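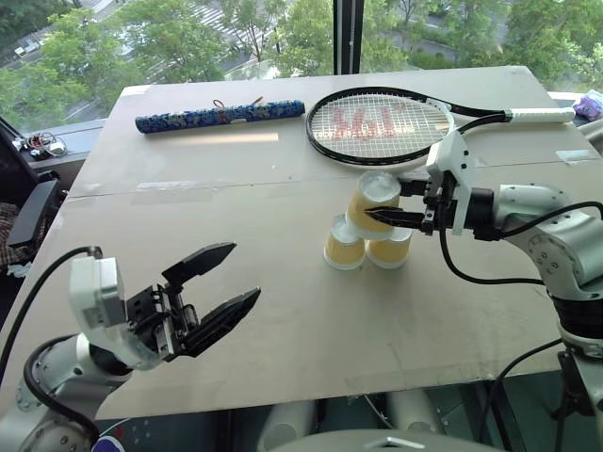 Cup stacking task on the two-arm station, seen from the head camera. The right gripper is on the top cup.

Pulline: Frequently Asked Questions

Last updated: October 23, 2023

What is Pulline?

Pulline is a method for training a two-arm robot from demonstrations when only part of each demonstration is worth learning from. A person drives the robot through a task, the recording is cut into short segments, and a small scoring model decides how much weight each segment gets in training. The policy itself is a standard one. What we changed is how the data is weighted before the policy sees it.

What problem does it address?

People who operate robots by hand hesitate. They stop with the fingers open near an object, back off, come in at a new angle, and try again. A policy trained on all of that learns to hesitate too. The usual fix is to throw out the slow demonstrations, but the slow ones often contain the best recoveries. Pulline keeps the recording and lowers the weight of the stretches where no progress is made.

How is progress measured?

The scoring model looks at two camera images from the same demonstration, taken a short time apart, and predicts how far apart they are in the task. If the arms moved but the predicted distance is close to zero, the segment gets a low weight. If the distance is negative, meaning the task went backward, the segment is kept only when the following segments make up the loss.

Which tasks were tested?

Three. In cup stacking, the robot builds a pyramid from three upside-down paper cups, two on the table and one on top. In racket turning, it rotates a tennis racket until the handle faces a given side. In cup handover, one arm picks up a cup and passes it to the other. Most of the questions we get are about cup stacking, so most of the answers on this page are too.

Why paper cups?

They are light and they dent. A gripper that closes too far changes the shape of the cup, and a small push on the top cup moves the lower two. Errors that would go unnoticed with a wooden block end the attempt with a cup. They are also cheap to replace, and we replaced a lot of them.

How much data did you use?

The full set has 1,594 demonstrations across the three tasks. Cup stacking accounts for 1,000 of them. The scoring model was trained on the same recordings and needs no extra labels.

What were the main results?

On cup stacking, the policy trained with Pulline weights finished the pyramid in 82 percent of attempts. The same policy trained on the same recordings with equal weights finished in 35 percent. An attempt counts as finished if all three cups stand after both grippers have let go and moved away. A cup that is dropped and picked up again does not count against the attempt.

On handover the gain was smaller. On racket turning we found no clear difference, and we do not claim one.

Why didn't racket turning improve?

Our best guess is that the operators had little trouble with it. There were few wasted segments to weigh down, so the weighted and unweighted data ended up nearly the same. We have not tested this guess directly.

Are both arms controlled by one policy?

Yes. One policy outputs commands for both arms and both grippers at every step. In cup stacking one arm often waits while the other places the top cup. Early versions of the scoring model treated a waiting arm as a lack of progress. We fixed that in March by scoring the whole image and dropping the separate scores for each arm. If you are working from an older copy of the code, update it before training.

Does the table need to be clear?

No. Other objects stay on the table during cup stacking, including the racket. They were moved between recording sessions, and so was the starting position of the cups. Evaluation used layouts that do not appear in the training recordings.

Does window light cause problems?

Some. Our table is next to a large window and the light on the tabletop changes through the day. The cups are pale yellow and the table is pale gray, so contrast is low to begin with. Failed grasps were more common late in the afternoon. Recording at different hours helped more than any image adjustment we tried.

How does Pulline compare with Madigan?

Madigan filters whole demonstrations: each one is either in or out. Pulline works on segments. With a large set of clean recordings, the two should give similar results, and Madigan is simpler to run. With a small or uneven set, we would use Pulline. Nothing prevents using both, though we have not tried the combination on cup stacking.

What is Flarnow?

Flarnow is the recording tool we use. It stores camera images, joint positions and gripper openings with a shared clock. Pulline reads Flarnow files directly. Files from other tools have to be converted first, and the converter expects the two arms to be labeled left and right.

Can I run it with one arm?

Yes. Set the arm count in the configuration file. The weighting step works the same way.

What hardware do I need for training?

One recent graphics card is enough for the scoring model. The policy trains faster on more than one. The robot is needed only for recording and evaluation.

Where are the recordings?

The cup stacking and handover sets are on the Pusance data page. The racket set will be added once we finish checking the joint logs, some of which have gaps.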